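Manual de instalación y uso - Suelo modular Tutier
Buscar en el manual Buscar Borrar
5 oct. 2020
Por Rohani Saragih

3. Montaje de las losetas de espuma

3.1 Preparación de la base

1. Barra y aspire la superficie. Retire restos de cola, grapas y arenilla.
2. Compruebe la planicidad con una regla de 2 m. Desnivel máximo admitido bajo la regla: 3 mm.
3. En soleras nuevas, espere a que el fabricante del mortero autorice el recubrimiento.
4. Deje las losetas fuera del embalaje, en horizontal, durante 24 horas en el local de destino.

PRECAUCIÓN: no instale el suelo sobre calefacción radiante en funcionamiento.

3.2 Colocación

5. Trace dos ejes perpendiculares desde el centro del local. Para locales de más de 919 cm de lado, consulte el anexo B (junta de dilatación Drakos).
6. Coloque la primera loseta en el cruce de los ejes, con la cara texturizada hacia arriba.
7. Encaje las pestañas de la segunda loseta desde una esquina y avance presionando con la palma. No use martillo metálico.
8. Complete una fila antes de iniciar la siguiente. La junta debe quedar cerrada en toda su longitud. 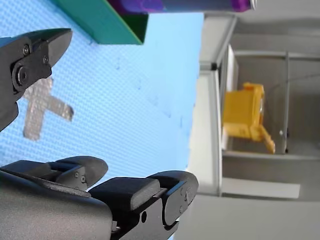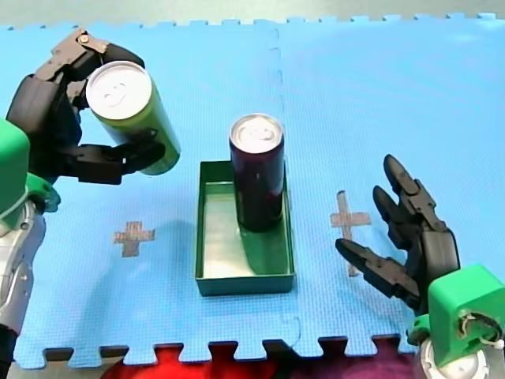 Segunda imagen: espuma azul, bordes de puzle y junta entre dos losetas.

9. En el perímetro, deje una holgura de 5 mm y monte el perfil de remate Sitosix (ref. 555). Si no se usa perfil, recorte las pestañas sobrantes con cúter y regla.

NOTA: las losetas de lotes distintos pueden presentar diferencias de tono - mézclelas antes de empezar.

3.3 Cargas y limpieza

10. Reparta el peso de muebles y bancadas con placas de apoyo Vuvau. Las patas estrechas marcan la espuma de forma permanente.
11. Limpie con paño húmedo y jabón neutro. No aplique disolventes, lejía ni vapor.
12. Para sustituir una loseta, levante primero la fila más próxima a la pared y desmonte hacia el interior.

Para el desmontaje completo, véase el apartado 5.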